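4 Placing, leveling and loading the Dullura low cabinet

This section applies to the two-door Dullura cabinet with open base, after the carcass has been assembled as described in section 3. The back panel must be fixed and both doors hung before you start. Hinge adjustment is repeated in 4.3, so small differences between the doors can be left as they are for now.

4.1 Before you start

Outside dimensions, doors closed:

Width: 1123 mm
Height: 734 mm
Depth without handles: 400 mm

You will need a Phillips screwdriver (size 2), a spirit level, a tape measure, a pencil and the bag of parts marked C. Bag C holds the leveling shims, the wall bracket, the bracket screws and the shelf pins. The wall plug is not included. Use one that suits the wall material.

Two persons are required for steps 1 to 4. The remaining steps can be done by one person.

CAUTION: Do not lift the cabinet by the top panel. Hold it by the side panels, one person at each end, with the doors taped shut.

Choose a position where both doors can open fully. Allow the full width of a door in front of the cabinet, plus standing room. Keep the cabinet clear of radiators and floor vents. If it will stand next to a side wall, leave a gap on the hinge side so the handle does not strike the wall. 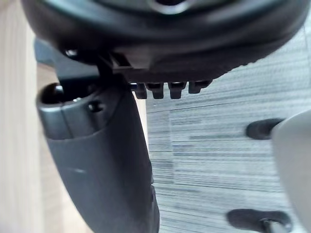
Check the floor at the chosen position with the spirit level, first along the wall and then at right angles to it. On a hard floor, mark the low corner with pencil. On carpet, leave the marking until the cabinet has stood in place overnight, and measure again at the same time of day if the room is heated unevenly. A deep pile can settle more on one side than the other — usually the side with the heavier load — and shims fitted too early will have to be taken out.

4.2 Placing and leveling

1. Remove loose shelves and shelf pins. Set them aside on a clean surface.

2. Tape the doors shut with low-tack tape across the center joint. Do not run tape over the edge banding.

3. Lift the cabinet into place. Do not drag it. The lower edges of the side panels are the only parts that carry weight on the floor, and they chip when pulled sideways.

4. Push the cabinet back until the rear edges of the side panels touch the wall. If there is a baseboard, stop at the baseboard and measure the gap between the wall and the top panel. A gap larger than the wall bracket can span must be packed out with a batten.

5. Remove the tape. Place the spirit level on the top panel, parallel to the wall. Fit shims under the low side panel, front and rear, until the bubble is centered.

6. Turn the level at right angles to the wall and repeat. The cabinet may lean very slightly back toward the wall. It must never lean forward.

7. Press down on each front corner of the top panel in turn. If the cabinet rocks, add one shim under the corner that moves and go back to step 5.

8. Fix the wall bracket to the underside of the top panel at the rear, using the two short screws. Mark the wall through the slot, move the cabinet aside, drill and plug the wall, then move the cabinet back and fit the long screw.

WARNING: Check for pipes and electric cables before drilling. The cabinet must be fixed to the wall before it is loaded, whatever the floor covering.

NOTE: The open-base version has no bottom panel. Anything placed below the shelf stands directly on the floor and does not add weight to the cabinet. The Yule version has a closed base and is leveled with screw feet; see the separate Yule sheet.

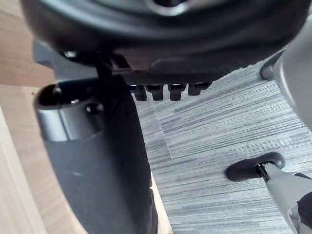

4.3 Adjusting the doors

Do this only after the cabinet is level and fixed. A door that hangs badly on an unlevel cabinet will hang badly in the other direction once the shims are in.

1. Close both doors and look at the gap between them from top to bottom.

2. If the gap is wider at the top than at the bottom, or the reverse, open the door concerned and turn the side adjustment screw on the upper hinge by a quarter turn. Close the door and look again.

3. If one door stands higher than the other, loosen the two mounting screws on each of its hinges, raise or lower the door by hand, and retighten. Support the door from below with a folded cloth or a book of the right thickness.

4. If a door stands proud of the side panel when closed, use the depth screw at the rear of the hinge arm.

5. Tighten the handle screws from the inner face of each door. Stop when the handle no longer turns in the hand.

CAUTION: Do not use a power driver on hinge or handle screws.

4.4 Loading

Maximum loads, evenly spread:

Shelf: 11 kg
Top panel: see the rating label on the inside of the left side panel

Load the shelf first, then the floor space beneath it, and the top panel last. Place heavy articles close to the side panels. Boxes that are tall and narrow should lie flat on the shelf with the long side parallel to the doors. Do not store liquids above the shelf pins unless the container has a screw lid.
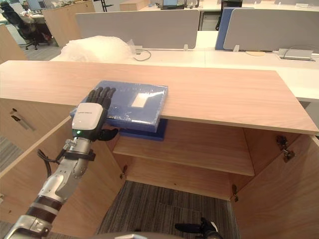 Flat packages on the top panel need more care than boxes on the shelf, and most reports of marked door edges sent to Cevham concern the top panel. Set each package down so that its whole underside rests on the board. Film-wrapped goods slide easily on a smooth wood-grain finish. The blue package overhangs the front edge of the top panel, with both doors open below it; a package lying like this must be pushed back until nothing projects past the board before further items are placed on top. If it cannot be pushed back far enough, turn it so the long side runs parallel to the wall, or store it on the shelf.

1. Open both doors and check that the hinges are clear of packaging, film and string.

2. Place the lowest item and push it toward the wall with the flat of the hand.

3. Add further items of the same size or smaller. Keep labels facing forward or upward so that they can be read without moving the stack.

4. Close the left door, then the right. Neither door should touch the goods. If one does, open it again and move the goods, without forcing the door.

NOTE: Items standing on carpet under the shelf can lean forward against the doors. Slide a thin board under them if this happens.

4.5 Check after loading

Repeat the rocking test from 4.2, step 7, one week after loading. Look at the door gap at the same time. If it has changed, check the level of the top panel before touching the hinges; the cause is nearly always a shim that has moved.

Retighten the wall bracket screw once a year. Wipe the panels with a damp cloth and dry them at once. Do not use wax or solvent cleaners on the edge banding.

Spare shims and shelf pins are supplied as part 734. Order by part number, and state whether the cabinet has an open or a closed base.

Section 4 text: Jeanine Van Beek. Checked: Gerrit Vanhove, November.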